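**Pull buoy density: Dristau vs. Flatura**

**lanerope_78** — Mar 3, 2021

Replacing a club set of pull buoys. The old ones are closed-cell EVA and have lost enough volume that the heavier swimmers sink at the hip. Candidates are the Dristau two-piece and the Flatura one-piece. Storage is a mesh bag on deck, chlorinated pool, daily use. Anyone have compression numbers after a full season?

**kickset**

We have had the Flatura since June. No measurable change in thickness at the waist of the buoy, measured with calipers. The edges chafe on long sets until they wear in.
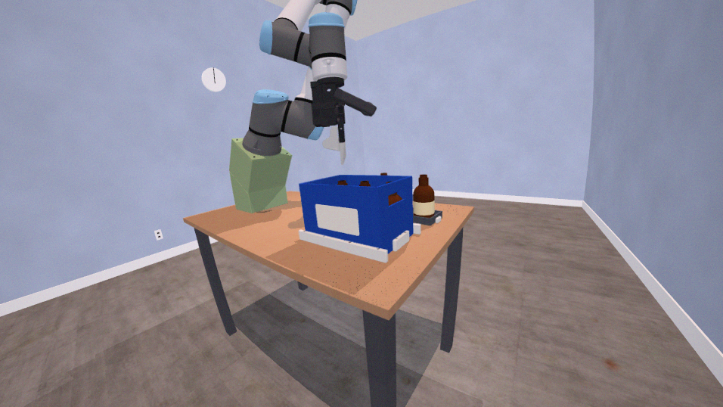 Storage matters more than brand in my experience. Mesh bags compress whatever ends up on the bottom, and foam left under load does not fully recover. A rigid blue plastic crate like the one under the gripper is the better format for deck gear. Get one with holes in the base so it drains, and stand the buoys on end.

**tumbleturn40**

Disagree on storage. Ours have been in mesh for years and the ones on the bottom are no flatter than the ones on top. Chlorine and sun do the damage. If the bag hangs in shade, the foam lasts.

Also, the Dristau is adjustable. The strap between the halves lets you set the gap, so one size covers juniors and adults.

**kickset**

The strap is the part that fails. Ours frayed at the slot and the halves came apart in the middle of a 40-minute pull set. Hanging the bag helps, agreed, but most clubs drop it on the tile.

**lanerope_78**

Hanging is not an option, there are no hooks on our side. Leaning toward the Flatura and a crate.
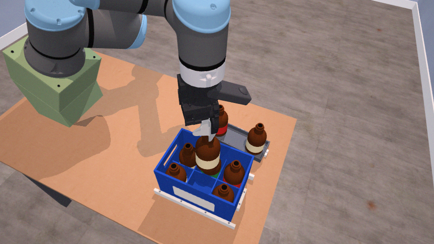

Remaining question is buoyancy for juniors. The full-size Flatura lifts the legs too high on anyone small and they start to arch. Is the junior size the same foam, or a softer one?

**eddyline**

Same foam, smaller section. Suvarna makes a junior buoy too, softer and more comfortable, but it takes on water at the seam. I would not buy it for club use.

**tumbleturn40**

Suvarna is fine if you rinse and dry it. The seam problem was the old version.

**eddyline**

Mine is the current version. It weighs more after a session than before — kitchen scale, surface toweled off.

**lanerope_78**

Ordering 2 junior Flaturas to test before I commit to the rest. Will post caliper readings when I have them.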